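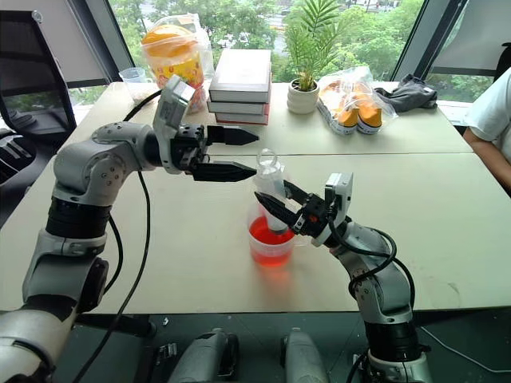 Norel is looking for two bench operators to work alongside our robot arms at the Cluvodthorpe lab, starting in December. We prepare colored test liquids for companies that make dyes, inks and cleaning products, and until this spring every bit of the measuring and moving was done by hand. A lot of it now goes to the arms. They pair up on jobs like the one with the red-orange liquid in the clear cup, at an ordinary white table by the big windows, with the trees right outside and a palm in a white pot for company. We love that room, and we think you will too.

What the job is

You'll run two-armed stations on the day shift, 40 hours a week. In the morning you set out cups, beakers and syringes, load the day's list and watch the first few rounds closely. After that you move between stations, check fill levels, swap out supplies and step in when a grip looks off. You'll also teach the arms new moves, and this is the part most of our people end up liking best! You guide an arm through a task by hand, again and again, until it can manage alone. A new task takes 500 recorded tries before we let it near a customer order.
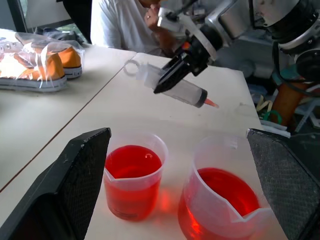
Syringe work at the bench, with two beakers of red liquid.

What has changed for the people here

Before the arms came, a bench worker at Norel could squeeze a syringe all day long, and sore thumbs and wrists were a regular complaint. That part of the job has shrunk a great deal. In its place there's more looking, more judging and more talking - with the software team, with customers, and with whoever is at the next table. Some of our longtime staff missed the quiet rhythm of the old work, and a few still do the small special orders by hand. You'd learn those too, from Tadhg Ó Gríofa, who runs the bench and will be your lead. Everyone on the old hand crew was offered training on the stations, and pay went up a grade with it.

Who we'd like to hear from

You don't need a degree or any background in robots. Steady hands and patience matter a lot, and so does being willing to stop a run when something looks wrong, even if the list is long. Kitchen, pharmacy, lab or print shop experience would all be great. You should be fine standing for part of the day and comfortable keeping written notes.

What we offer

Full pay during six weeks of training, health coverage from day one, and a $3,000 yearly allowance for classes of your choice.

How to apply

Send a short letter and a resume to the Norel front desk, marked "Bench operator". Come by any Monday at 2 p.m. if you want to see the stations running and try guiding an arm yourself - no appointment needed.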